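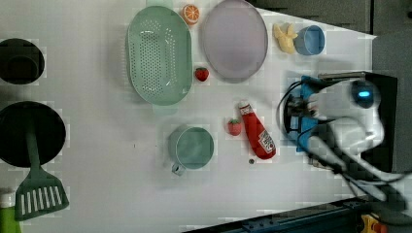
Pretend kitchen table, cookware and play food, Mendilton Family Center.

PLAY EQUIPMENT CHECKLIST WITH COMMENTS
Area: Pretend kitchen, main playroom
Checked by: Beverley Trevaskis
Second check: Corey Rakena
Date: Thursday, October 17, 2019
Previous full check: April

How to mark: OK = leave in use. WATCH = leave in use, look again at the next weekly check. FIX = do the work before the next session. OUT = remove and write it in the discard book. Put a comment next to anything that is not OK. A comment on an OK item is fine if it will help the next person.

SECTION A. TABLE AND SURROUNDINGS

A1. Table stands level and does not rock when pushed from each side.
OK. Pushed at all four corners.

A2. Edges and corners have no chips, splinters or lifted trim.
WATCH. Trim on the underside of one long edge moves a little under a fingernail. It has not lifted. Corey pressed it back and it held.

A3. Top is clean, with no sticky patches and no crayon.
OK. The white top shows everything, so wipe it at the end of the session and once more before setting out.

A4. Legs, bolts and brackets tight.
FIX, done. One bracket bolt took half a turn. The wrench lives in the Pudberg toolbox on the top shelf of the closet, please put it back there.

A5. Clear walking space on the open sides.
OK at the time of the check. Book bins get pushed into this space during the week. Murray Tapsell has asked for tape on the floor and I agree with him.

SECTION B. COOKWARE AND DISHES

B1. Pot and frying pan: handles firm, no sharp rims.
OK. The frying pan is heavy for the youngest group. Set it down flat and well in from the edge. At the moment it tends to end up at the very side of the table where a sleeve can catch it.

B2. Spatula: no cracks between the slots, no bite marks with raised edges.
WATCH. The sage-green one has light tooth marks at the corner of the head. They are smooth to the touch. If they get rough, mark it OUT.

B3. Colander: holes free of dough and food, rim not split.
OK after cleaning. Holes had modeling dough in them again. Soak for 90 minutes in warm water and push the rest through with a soft brush. Do not use a skewer, it scratches the holes and then they are harder to clean. Check the rim where it turns into the end tabs, which is where the last colander split.

B4. Plates, bowl and mug: no chips, no cracks, no flaking color.
OK. The large lavender plate has fine scratches across the middle and nothing that catches a fingertip. Mug handle pulled and twisted, firm.

B5. Nothing breakable has come over from the staff kitchen.
OK. We found a real glass tumbler in the pretend kitchen twice since April, so this line stays on the form.

SECTION C. PLAY FOOD

C1. All pieces too large to fit the small parts tester.
FIX, done. The regular fruit all passed, including both strawberries. A small dark brown round piece lying just below the ketchup bottle did not. I do not know what set it belongs to. It is in an envelope in the office with my initials on it. Nikau Cosgrove thinks it may be from the Naqvi counting box, and he will compare.

C2. No torn seams, loose stems, peeling labels or caps that pull off.
OK. Leaf tops on the strawberries tugged by hand, both held. Ketchup bottle label checked at the corners. The banana peel gets bent back further every week, and the place to look is the inside of the fold.

C3. Cut faces (orange, bread, tomato) have no leftover hook-and-loop dots coming away.
WATCH. The tomato has one dot lifting. Glue has been tried before and lasted 3 weeks. If it lifts again, take the dot off completely.
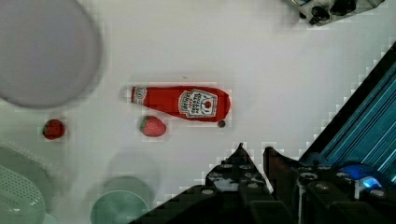 C4. Food washed since the last check.
OK. Washed Monday by the morning group leader and initialed on the wash sheet. Anything that has been in a mouth goes in the gray tub and not back on the table. Several parents help at cleanup and do not know about the tub, so please point it out to them.

C5. Food that holds water has been squeezed out and dried.
WATCH. Two pieces of bread and one bun from the Foken bakery set still felt damp inside. They are on the drying rack in the back room. If there is any smell by next week, throw them out. We have a spare set that has not been opened.

C6. No real food mixed in.
FIX, done. Found raisins in the bottom of the food basket. Basket shaken out and wiped.

SECTION D. TOASTER OVEN

D1. Appliance has been made safe for play and carries our approval sticker.
OK. Sticker is on the back. Ebony Dunstan signed it when the oven came to us. Cord removed inside the case and the opening closed with a screwed plate. Plate screws checked today, all tight.

D2. Door opens and closes without pinching.
WATCH. The hinge is stiffer than I would like. A finger in the gap at the hinge end would hurt. Corey will fit the foam stop from the spares drawer. Until it is on, an adult stays at the table when the oven is out.

D3. Glass has no cracks or chips.
OK. Looked at from both sides with a flashlight.

D4. Racks and trays removed.
OK. Both in the office cupboard.

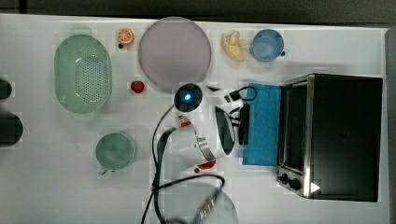 D5. Position of the oven on the table. The weight of the oven matters more than anything else about it, and it should sit far enough in that a child leaning on an open door cannot bring it forward. Mark: OK. Tested by pressing down on the open door with one hand, no tipping. Keep the strip of table in front of the door clear as well. The blue sponge cloth gets left lying right alongside the door, and it should be moved before anyone opens it. It can go on the hook by the sink when it is not being used. The black knobs at the end of the front panel were pulled and turned, and neither comes off.

D6. Outer case has no sharp metal corners.
OK. Ran a cotton ball along every edge and it did not snag. Please do it this way each time, fingertips miss small burrs.

SECTION E. CLOTHS, SPONGES AND CLEANING ITEMS

E1. Play cloths and sponges have no crumbling edges.
OK. Replace when pieces can be pinched off.

E2. Cleaning sprays out of reach and in the locked cupboard.
FIX, done. One bottle was on the windowsill. Moved and locked up. This is the same comment as in April and it should not be on the next form.

E3. Play sponges kept apart from the sponges used for real cleaning.
OK. Real ones are now in the staff kitchen only.

SECTION F. STORAGE AND LABELS

F1. Bins light enough for one adult to lift.
OK, except the cookware bin when the pots and the pan are both in it. Split into two bins.

F2. Lids have finger gaps and do not lock.
OK.

F3. Inventory list matches what is in the bins.
WATCH. List says 100 pieces and we are 2 short, a fork and a slice of cheese. Check under the shelving – cheese has turned up there before.

ACTIONS STILL OPEN

D2. Foam stop on oven door. Corey, before the next session.
A5. Floor tape. Murray, when the roll arrives.
C1. Match the brown piece. Nikau, this week.
C5. Look at the damp bread and bun. Beverley, at the next weekly check.
F3. Search under shelving. Whoever is on closing duty.

General comment: Pretend kitchen may stay open with the condition noted at D2. Copy of this form goes in the red binder and one to Ebony.

Signed: B. Trevaskis
Second signature: C. Rakena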